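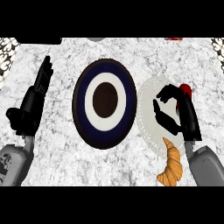 Re: can they clear a table yet?

Bhupendra Malhotra wrote:
> Has anyone got two arms doing breakfast cleanup in sim? My wife
> says she'll believe it when the croissant survives.

Ha, mine says the same! I've been running Grekimer on a marble tabletop with a ringed plate, a doily and a croissant, one black hand on each side. The right one is holding a little red thing over the doily there, and the left is just open and waiting its turn, same as my kids.

So no, not yet. I gave it 423 tries in June and it got the whole table clear 14 times. Plates are OK. Paper under pastry is awful (I'd love to hear how the Nepia folks set their friction). I'm going to let it go to 1,000 before I touch the grasp code again.

Magdy Ramadan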